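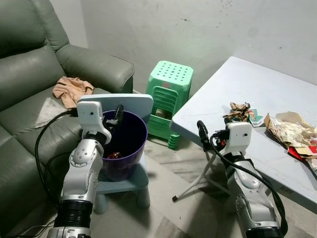
Thread: the sofa, the move, and other things I said I'd be done with by now

Filed under: Home & Moving
Friday, July 9, 2021
By Marion Urquhart

1/ Day four in the new place in Wurnwood. The lease says "generous living room." The lease has never met a sofa.

2/ The movers from Kuusisto quoted me for 30 boxes. I had told them 30 boxes over the phone in the confident voice of a woman who had not yet opened the hall closet.

3/ Things I paid good money to have driven across two counties: a waffle iron with no plug, every November issue of a gardening magazine I don't remember ordering, and a bag of other bags.

4/ Waldemar upstairs introduced himself by telling me which stair creaks and what the last tenant did wrong. It was a long list. Mostly parking.

5/ Called the electric company to switch my name over. They have me down as Marlon. I've decided Marlon can have the bill.

6/ Tip for anyone moving this summer: label the box with what's in it. I labeled mine "misc," "misc 2" and "kitchen??" and I've been eating soup with a measuring cup since Tuesday.

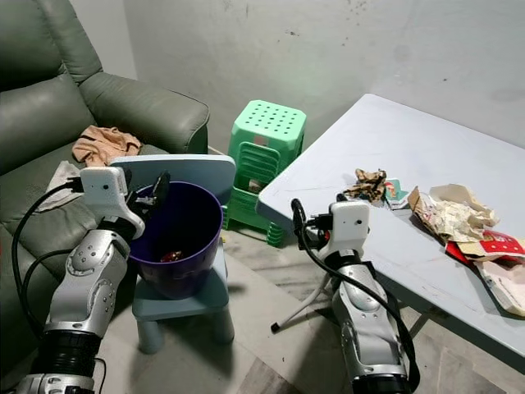 7/ Anyway, Marlon's deposit is $200. Mine would have been nothing, after ten years of paying on time, but they can't find me.

8/ My sister Kanyarat (by marriage, and by far the better deal in that marriage) says you should unpack one room completely before you touch the next. She has lived in the same house her whole adult life.

9/ Change of address form wants my "previous previous address." I had to call Segundo to ask where we lived. He said 431 something. The form did not accept 431 something.

10/ Found the spoons! They were in "misc 2," inside a boot. I would like to speak to whoever packed that box, but I'd have to do it in the mirror.

11/ Waldemar just knocked to say my car is parked the way the last tenant's was. I think this is the start of a long friendship - or a short lease.

12/ Going to bed. The curtains are still in a box, so good night to me and also to the whole of the bus stop.

Recent posts
- The lease, annotated
- Grurkwood: a fond goodbye to my worst kitchen
- What I learned on hold
- Soup, continued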